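Florin Vasiliu
November 7, 2022

Thread on reading the rating label of a plug-in charger before you travel with it. Mostly the input side, where the expensive mistakes are made.

2/ The input line is usually the first one. "100-240V~" means the supply accepts any AC voltage in that range without a switch. The tilde is the symbol for AC. A single value such as "120V~" means 120, and the device stays home if the destination runs 230.

3/ "50/60Hz" is the frequency. A switching supply rectifies the input first and doesn't much care. Older transformer bricks do care. A 60 Hz transformer on 50 Hz draws more magnetizing current and runs warmer even at the correct voltage.

4/ Input current, e.g. "0.2A", is the maximum, normally at the low end of the voltage range. Multiplying it by 240 gives a number with no meaning. People do this and then write to me about their electric bill.

5/ Output line. The solid bar over a dashed line is DC. 1000 mA and 1 A are the same rating. At 5 V that is 5 W, and a current phone will charge on it slowly.

6/ Multiple output lines (5V, 9V, 12V) mean the charger can negotiate. The phone asks and the charger answers. If they share no protocol, you get 5 V.

7/ Two nested squares: Class II, double or reinforced insulation, no ground pin required. Separate question from the plug shape.

8/ Adapter vs. converter. An adapter changes the shape of the contacts and passes the voltage straight through. A converter changes the voltage. My old Tallow adapter said "worldwide" on the box and had "does not convert voltage" in the leaflet. Both statements were correct.

9/ Adapters carry their own rating. Mine is marked 6A. Fine for any phone charger. A US hair dryer is a different problem and an adapter does nothing for it.

10/ Grounding. A two-contact adapter on a three-pin plug drops the ground. For a Class I device (metal kettle, some desktop supplies) do not do this.

11/ US sockets: type A is two flat parallel blades, type B adds a ground pin. On a polarized type A plug the neutral blade is wider and won't enter an old unpolarized outlet. Japan still has plenty of those. Most phone chargers have blades of equal width and go in either way.

12/ Weight matters more than people expect. A heavy block on two blades works as a lever, and in a worn wall outlet it sags until contact is poor. Poor contact means resistance and heat. If it won't stay in, use a different outlet.

13/ My Alletti brick came back from a trip in March with the label worn off. I wrote the input line on the case in paint marker. Masking tape also works, until it doesn't.

14/ Print on these is small and often gray on gray. Light from the side, phone camera, zoom. Takes less time than finding your glasses.

15/ Pictures.

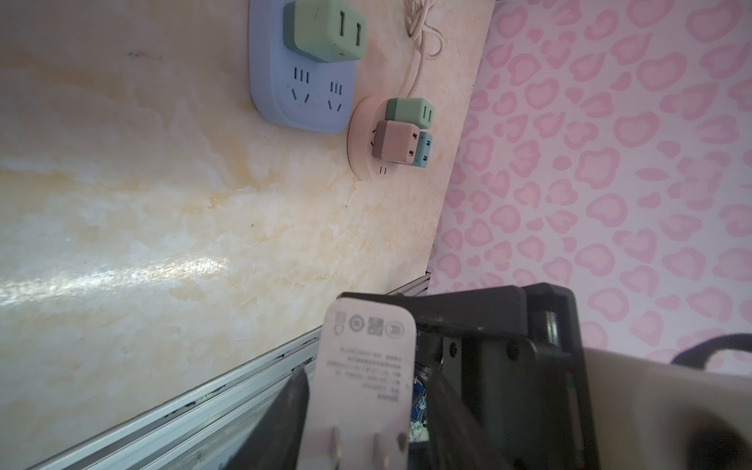
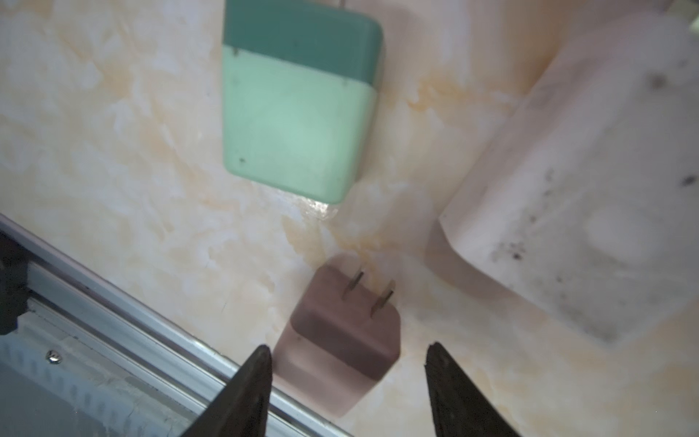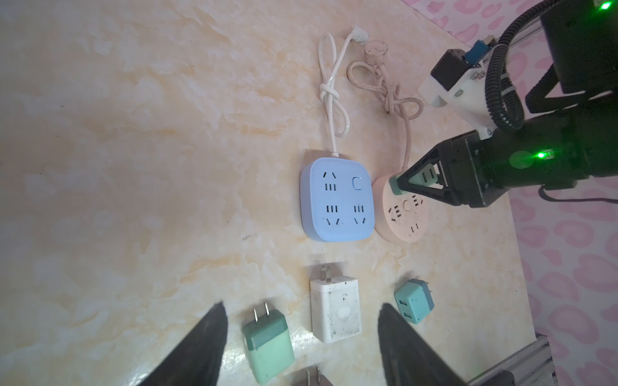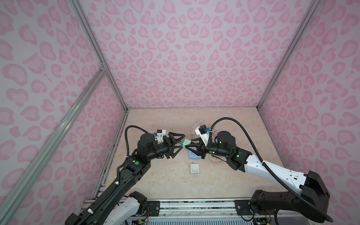 First three: flat-prong plugs. Last: wider view, pink leopard-print panels.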